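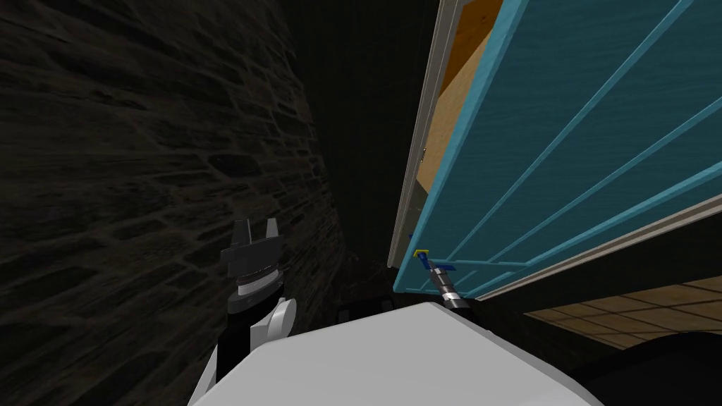

I'd been meaning to get to the Prestero open day for years, and this spring I finally did it. Prestero is a theatre training studio in an old biscuit warehouse, up a hill that is steeper than the map lets on, and for one day in April they let anybody wander in and join the classes. I went for the voice session, stayed for nearly everything else and came home hoarse!

First up was breath work with Yoshinori Hirano, who had 14 of us lying on the floor humming at the ceiling. I felt daft for a minute or two and then I didn't. He talks very quietly, so you end up listening hard, and when he got us on our feet to speak a line each, people were braver than I'd expected (me included, and I hate going early).

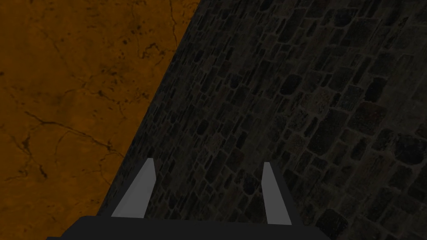

Farzad Karimi, workshops correspondent
2022-05-11

After tea there was a clowning taster with the Cindness company. We played a game where you walk in, fail to find your hat and leave again. I got it wrong every time, which is apparently the point, and a retired bus driver next to me had the whole room crying with laughter. The five-day version costs 845 pounds, lunches included, and I'm still dithering over it.
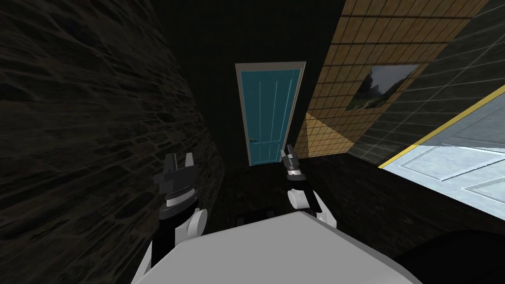 The last session was mask and movement, and it's the one I keep going back to in my head. We worked in pairs from a piece called Illo, all slow walking and long pauses, and the tutor wanted us to picture the place before we took a step. Mine was a narrow, dim corridor with a dark stone wall on the left, and as soon as I had that I slowed right down and my shoulders came in. My partner had gone for a beach, so we made an odd couple! Then we swapped places and I couldn't shake my corridor off at all.

There's a small show in the Jalali Room at the end, 61 seats and every one taken, with people on the stairs as well. Bring socks, wear something you can roll about in, and eat beforehand, as the café shuts at two.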